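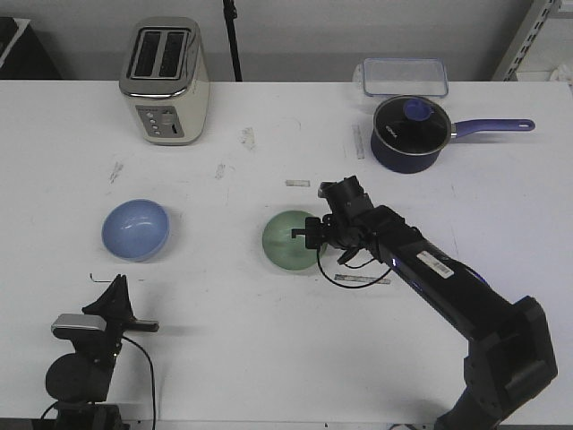
## 4. Kitchen table demo - open day set-up

Denstead visitor bay. Allow 19 minutes if the arms are already homed, longer if not.

1. Power on at the wall, then the Saltent controller. Wait for the second beep.
2. Set out the props. Toaster at the back left, pan with its lid on at the back right, both bowls in the middle. Leave the tape on the table alone.
3. Load routine MacRitchie-2 from the Dasport menu. Not MacRitchie-1, thats the old table height.
4. Speed limit to 500. Check it twice, it resets after every restart.
5. Dry run over the green bowl, gripper above it, no contact. Stop if a cable snags.
6. Visitors behind the line - 900 mm from the table edge, all sides.

**CAUTION:** Toaster stays unplugged the whole day. No bread, no water in the pan, even if people ask.

**Note:** small children like the e-stop. Keep one person next to it.

### 4.1 Wrist view check

Switch the big screen to wrist camera before the doors open. Toaster should sit near the middle, front panel facing you, both finger tips in view. If its off to one side, nudge the toaster and not the arm. Lever up before you start. Scuffs on the table are fine, dont recalibrate for those.

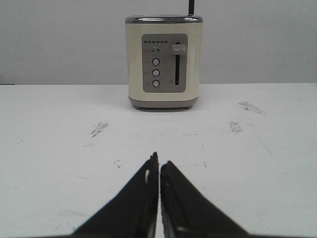 *Fig. 4b - Wrist view, toaster straight ahead, lever up.*

7. Press Hold, then Ready. Screen goes to the welcome page, wait for the first group befor pressing Run.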